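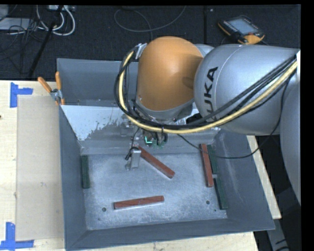 ## Sernora Bin-Picking Challenge

The **Sernora Bin-Picking Challenge** is a yearly student robotics contest held at Hulanwood Technical College. Teams program an industrial arm to take colored blocks out of a deep metal bin, and the fun of it lies in how hard that turns out to be! Blocks that come to rest against a wall leave very little room for a gripper finger, and those are the ones crowds cheer for.

### History

The contest grew out of a class project by Revathi Iyer and Wian Mofokeng, whose lab report on picking from bins ran to 48 pages and is still handed to new students. Their instructor, Karla Tapia, opened it to other schools the next July.

### Format

Each team has 4 members and gets 40 minutes at the arm, a KUKA. Red and green blocks are dropped into the bin by a judge, and no one may touch them after that. A block scores when it is set down outside the bin in one piece of motion, with a bonus for blocks lifted from along the walls. Bumping the rim costs points. Teams may bring their own gripper fingers and write their software in any language.

### Records

The highest score to date is 1160, set on 28/11/2021 by team Kedano, led by Pavithra Pai. Their program tried a gentle sideways nudge whenever a block was too close to the wall to grasp, a wonderful trick that many later teams have borrowed. Runner-up Sandhu, with Muthu Pisharody on grasp planning, cleared the green blocks first and lost time on the last red one.

### See also

- Hulanwood Technical College
- Bin picking
- Grasp planning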